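Why Do Tennis Balls Bounce?
Zorkoswood Kids, Saturday science page

Ever dropped a ball on the kitchen floor? Up it comes. Not as high tho. Why?
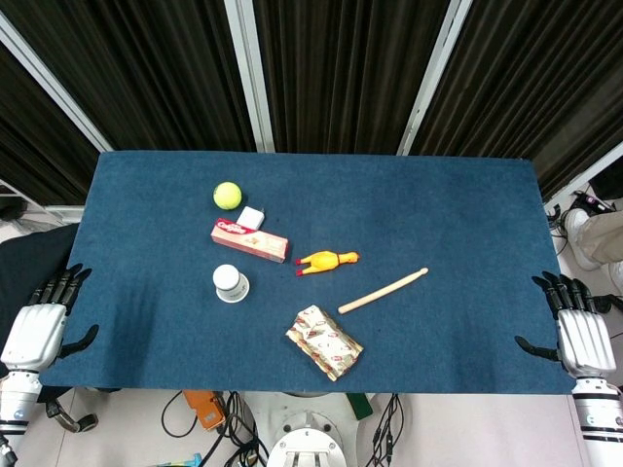

Okay. So. Inside a tennis ball there's air, squeezed in tight. Around that, rubber. Then fuzz on the outside.

Ball hits the floor. Squish! It goes flat on the bottom for a tiny moment. The rubber and the air push back. Boing.

But some of the push gets lost. A bit turns into sound (the thunk). A bit turns into heat. So every bounce is lower then the last one.

And the fuzz? Slows the ball down in the air. Helps it grip the racket too.

Old balls go dull. Air leaks out, very slowly, right through the rubber.

Try it! Drop a new ball and an old one from the same height. Do it 5 times. Carpet next, then grass. Write down wich one wins.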